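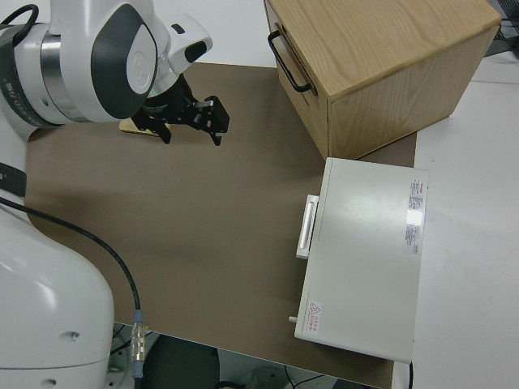 Gundberg Parish Opens Its Hall to All Sides for an Evening on Faith and the Ballot

There are not many rooms left where people who vote differently will sit down at the same table and stay there until the coffee runs out, but the basement hall at Gundberg Lutheran was one of them this month, and it was a pleasure to spend an evening there.
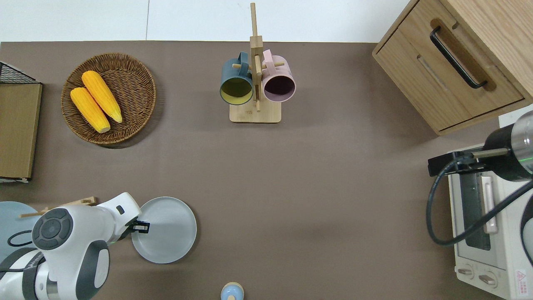 GUNDBERG, September – The parish had set out 50 chairs for its first open forum on religion and public life, and by the time the opening hymn was over people were standing along the back wall and halfway up the stairs.

Pastor Ingvar Ketilsson, who has served the congregation for 11 years, told the crowd that he had been nervous all afternoon. A letter he wrote over the summer, asking members to pray for elected officials of both parties by name, had brought him more mail than any sermon he ever preached. Some readers thought he was going soft on the party in power, and others thought he was scolding it.

"I got two notes on the same morning," Ketilsson said. "One called me a conservative and one called me a liberal, and they were both about the same paragraph! So I thought, well, maybe we had better all get together and talk."

And talk they did. The forum grew out of that letter, with help from two neighboring congregations, Givora Chapel and the Baek Street Fellowship, and each of the three churches sent two people to the front of the room, which made 6 speakers in all. They took up the questions that tend to get whispered about in parking lots: whether a pastor should ever mention a candidate from the pulpit, what a church owes to families newly arrived in the country, and how a believer ought to vote when neither name on the ballot sits quite right.

There was some heat, mostly over the second question, and one gentleman from Givora Chapel got a round of applause and a few groans for the very same sentence. Still, people let each other finish. A young mother near the front said she and her father had not discussed an election in years, and that they had driven over together in one car – she seemed a little surprised to hear herself say it.

A basket went around for the Saltik Pantry, the food program the three churches share, and it came back with $2,495, the most the pantry has ever received in a single evening. Ketilsson read the figure out twice because the folks on the stairs had missed it.

A second forum is planned for later in the fall at Givora Chapel, with the topic to be chosen from cards that people filled out on their way to the door. Doors will open at 6 p.m., and anyone who would like to bring a pie is warmly encouraged to do so.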